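Brown baskets: storage or just a slower kind of mess?
Household and Storage > Small Spaces

krumina_k wrote:
Moved into a smaller flat in November and I've reached the stage where every flat surface has become a filing system. Post, chargers, seed packets, a single glove. My sister swears by baskets. My suspicion is that a basket is a drawer that has given up on privacy. Does anyone use an open one on a table and still like themselves?

Nolent wrote:
Yes to the first bit. We've got four. One for post, one for bread, and two that were for something once.

Go shallow. Anything deep and you'll be excavating by spring.

oldlenero wrote:
Disagree with Nolent on shallow. Shallow means you can see everything in it, and I bought the thing so I wouldn't have to. Get a deep one with a lid, put it under the table and get on with your life.

clullau wrote:
I'm with the shallow party. I went through this last year and ended up with dark brown wicker on a white table, which I was told would look "grounded". It looks like a basket on a table.
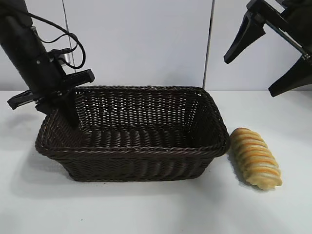
Cleaning is the bit the shops keep quiet about. A tight weave holds on to crumbs as though it were being paid by the crumb, and wiping only moves them along to the next gap. I use the soft brush on the hoover, then an old toothbrush for the corners. If you go for the same sort as mine, with the diagonal weave on the sides, brush along the slant, and do the ribbed bit on the inside wall up and down. Going across it just makes you cross. The flared sides do help, as you can get your hand in without scraping your knuckles.

krumina_k wrote:
I had not budgeted for brushing along the slant. Is this a weekly thing?

clullau wrote:
It's a when-my-mother-visits thing.

oldlenero wrote:
Mine has a lid, so I've never brushed it. I've also not seen the bottom of it for five years.

Nolent wrote:
Put a tea towel in the bottom and shake it out of the window. Done. Toothbrushes indeed.

clullau wrote:
A tea towel in a basket is how you end up owning a basket AND a tea towel with a job. Also mine bunched up every time I took anything out.

Nolent wrote:
Fold it properly then.

krumina_k wrote:
Right, before this goes to court. Shallow, no lid, tea towel on trial. It gets the post and the chargers. The seed packets can go in a tin and the glove is going in the bin.

oldlenero wrote:
Keep the glove. You'll find the other one the morning after the bins go.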